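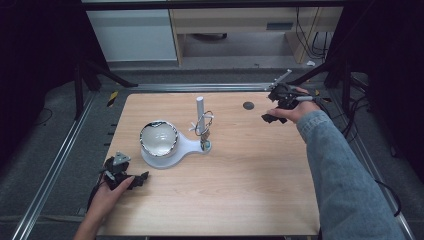
Figure 1. The teaching table with both hand-held grippers and the ring stand.

Setup and Maintenance of the Two-Handed Teaching Station
Project report, second-year automation course
Authors: Tshepo Mabaso, Deividas Grigaitė

1. Background

The station stands in the Marside laboratory and is used to record how a person does small tasks with two grippers. The recorded movements are later used by the group which works with the Tristen arm. Our project did not include the arm. We were responsible for the table, the two grippers, the stand with the bowl and ring, and for a written routine so that the next students can keep the station in the same condition.

When we received the station in February, the recordings from different days did not agree with each other. The same task, started from the same place, gave positions which differed by up to 3 mm. Our supervisor asked us to find the reason and to reduce the difference.

2. The table and its rails

The tabletop is light wood and has aluminium rails on the left, right and rear sides. The rails run along the floor, so they are easy to push with a foot. We first checked if the table was still square to the rear rail. It was not, and the left side was further forward than the right. We moved the table back, tightened the feet and measured again from both rear corners.

The zero point is the small black dot near the back of the table. All other positions are given from this dot. The black tick marks along the left edge are used to place the stand from front to back. Before our project the stand was placed by eye — this was probably the largest single cause of the differences.

3. The stand

The stand is white plastic, with a round platform for the bowl at one end and an upright post at the other. For the ring task, a metal ring hangs on the post. We write down the position of the stand at the start of every session, because it can be moved a little when the ring is lifted with too much force.

Deividas tried double-sided tape under the base. It held well, but it left glue on the wood and we stopped using it after one week. Now we use a thin rubber sheet, cut to the shape of the base. It must be wiped with a damp cloth when it becomes dusty, otherwise it slides almost as much as the bare plastic.

4. The grippers

Both grippers are held in the hand and both are black, but they do not carry the same parts on top. The left one has a grey triangular bracket and the right one has a silver rod. The left bracket was loose when we began. Its screws had been tightened many times and the thread in the plastic was worn out. We fitted threaded inserts from Ramanauskas and a drop of medium thread lock, and the bracket has stayed in place until the end of the project.

The jaws are checked by closing them on a steel pin of known diameter. If the reading is wrong, the opening is calibrated again in the Gelell software. This takes a few minutes for each gripper. The left and right values must not be exchanged, and we made this mistake once in March and had to delete a full afternoon of recordings.

The cables of the left gripper go down beside the wrist. After 253 recordings the outer cover of one cable was cracked near the plug. We replaced it with a cable of 2,000 mm, so the person can reach the front corner without pulling.

5. Routine

Before each session: check the table against the rear rail, place the stand by the tick marks, close both grippers on the pin, and touch the black dot with each gripper in turn. If the two touches do not agree, do not start.

Every month: tighten the rail joints, look at both cables along their full length, wash the rubber sheet.

6. Results

We made 630 recordings with the new routine. The difference in the start position is now below 1 mm, except in two sessions in April when the check with the dot was forgotten. Both of these sessions were marked in the log and not given to the arm group.

7. What is left to do

The loose cable on the floor by the right rail should be fixed in a channel. We ordered the channel in May but it had not arrived when this report was written. The tick marks should also be continued on the right edge, so the stand can be checked for rotation. At present Tshepo does this with a set square, and it is slow.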